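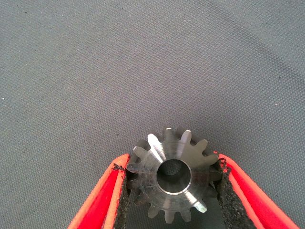 Workshop Notebook, Bench 2
Entry 24, June
Subject: Small gears and round metal plate, Horka project

Purpose

This entry records the present condition of the Horka parts and the placement work carried out with them on the gray cloth. It continues entry 21, in which the set was received from Liapis and entered in the parts register.

Condition of the gears

The gears are small, mostly silver-gray, and straight through the bore. The rim of the bore is chamfered and bright on the one examined most closely, and no burr was felt there with a fingernail. Its face is duller, with darker smudges near some of the teeth. These have been entered as surface marks only. The teeth showed no chips under the bench magnifier.

Wear on the tooth flanks could not be judged by eye. Colleagues who need a figure should request a measurement from the Grastovo shop and quote this entry number.

Condition of the plate

The plate has a brushed, satin finish with faint circular machining marks. Fine scratches are present across the face, along with one short dark scratch that runs on a diagonal. The large round hole has a slight bevel at its edge. Entry 21 lists the plate as "unmarked" - that wording should be read as referring to stamped numbers, as the scratches were not assessed at the time.

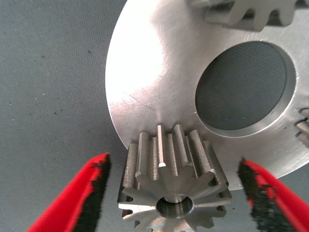
Placement

The gears are to stand on the plate with the toothed side up. The plate remains flat on the cloth throughout and is not to be lifted while any gear is on it. A gear that is not in use is kept on the cloth, clear of the plate, so that it does not roll against the others.

The overhead lamps produce strong glare on the metal. Staff should check the seating of each gear from the side and from a low angle, where a gap under the part is easier to see.

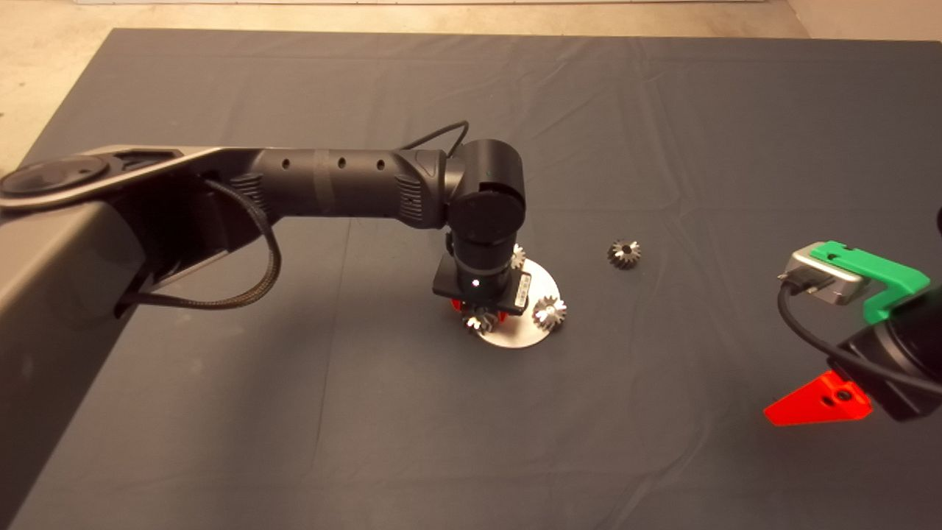 The cloth itself requires attention. It wrinkles easily, and a fold under the plate is enough to tilt it. It should be smoothed outward by hand before the plate is set down. Lint and dark specks also collect in the weave, and these are to be removed with the soft brush - compressed air is not permitted at this bench.

Open items

Replacement cloth requested from Heker, same gray, heavier weave if available. No reply to date.
Register wording for the plate to be corrected.
Bench log stands at 3,000 placements for this set, carried forward to the next entry.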